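Cables and Power Strips: Workshop Gallery
4 September 2019

Welcome to the gallery of our cable days at the Trernelance workshop. In July we decided to put in order all the cords, strips and plugs which were collected in our rooms during many years. The work took much longer than we expected, and I was asked to write some words for the pages. I hope they will be useful for people who have the same problem at home or in their office.

We started with the storage room. There were 406 items on the old list, and the list was not complete. Many of the cords had no label, and for a few we still do not know to which device they belong. The rule was simple: everything comes out of the boxes, gets untangled, and goes back only if it has a place and a name.

The boxes were the slowest part. When cords lie together for a long time, they make knots which are very hard to open. My advice is to begin from the plug and to work slowly toward the middle. Do not pull. If you pull, the knot becomes smaller and the evening becomes longer.

For the labels we used a white paper tape from Brenano, which is cheap and takes pencil well. We write the length and the room on it, and we put it near the plug, at a hand's width. In the first week we put it in the middle of the cord, and then we had to search for it every time. We used 28 rolls in total, also because the first labels had to be done again.

Power strips got their own day. A strip is more difficult to store than a simple cord, as it has a hard part and a soft part, and the soft part always wants to go somewhere else. We tried several ways of laying them down before winding, and most of us prefer to put the strip on a flat, light surface with a lot of free space on each side. 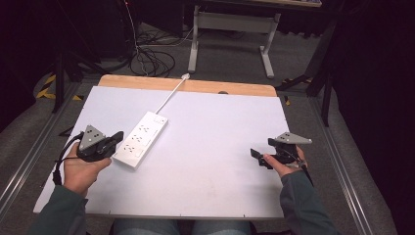
Power strip on the white board, with its cord running up to the far edge and the small plug at the end.

A white strip on a white board is not so easy to see, I admit, but the dark outlets help the eye. The strip lies a little diagonal, and in my experience this is a comfortable position for the hands. The switch is on the same end as the cord. Please look at this on your own strips, because it decides from which side you should begin the winding.

About winding there were two opinions. One group makes a flat coil and puts it on top of the outlets. The other group folds the cord in long loops beside the strip and closes it with a fabric tie. I belong to the second group. The loops open quickly and the cord keeps fewer bends. For strips with a very short cord, the coil is also fine.

What we do not recommend is to wind the cord tightly around the body of the strip. It looks clean on the shelf, but the place where the cord enters the strip is bent strongly, and with time it can break there. We took 60 strips and extension cords out of use in this summer, and damage at this place was the most common reason. They went to the recycling point in Zornlow.

The good ones are now in the Saarela room, on the lower shelves, sorted by length. Short cords are on the left side, long ones on the right side, and the strips are in the gray boxes below. If you take one for an event, please write it in the notebook on the door and bring it back with its tie. We bought 200 ties and I would like to see most of them again next year.

More pages will follow when the audio cables are finished. They are still in three big bags under the stairs - and one of the bags has not been opened yet.

Back to all galleries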